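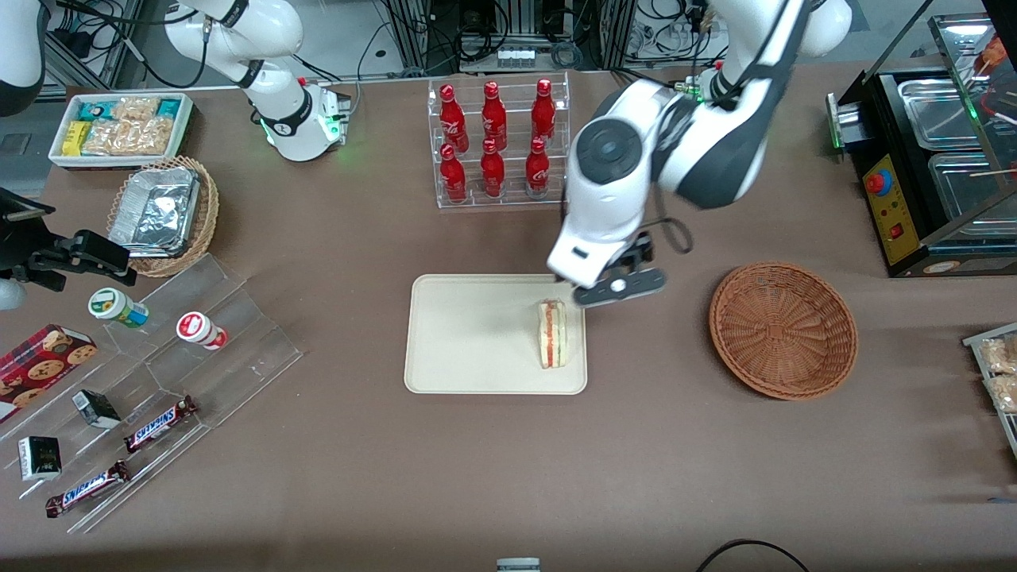

Figure 4. The Sastov cell, with the left gripper close to a sandwich standing on the beige tray.

3.2 Cell layout and upkeep

The Sastov cell has two arms working over one brown tabletop (Figure 4). Goods are kept around the sides and the tray stays in the middle, where an order is made up. Drinks stand in a clear stepped rack near the top of the table, with the front row lower than the back so that the gripper can come in over it. Small items such as chocolate bars and jars are kept on a tiered stand at the lower left, and the food warmer is in the upper right corner.

Each arm was fixed in place before any goods were set out. We then taught the tray position first and measured every other station from it. The racks and baskets are not bolted down, and over a working day they creep by a few millimetres. The Uvano control program therefore checks the tray at start-up and again after every 100 picks -- a shorter gap gave no gain and slowed the cell.

Sandwiches needed the most care. A sandwich standing on its crust edge is held by flat fingers across its width, and too much force squeezes out the filling. We set the closing force by hand in small steps, using fresh bread each time, and kept the lowest value that held through a full lift. The same value is too weak for the bottles, so force is stored per item in the Brusesance table.

Most of the upkeep concerned the grippers and their cables. The fingers were wiped at midday and at closing. The cable at the left wrist is left in a loose loop, as a tight one pulled on its plug when the wrist turned fully; the first cable failed in this way in July, after 2282 picks. Its replacement was given more slack and a clip from Ban, and was still in use at the end of the trial. The cell was stopped for repair 4 times in all. The longest stop, at 344 minutes, came from a worn finger mount on the right arm, for which no spare had been kept on site. Two spare mounts are now stored under the table.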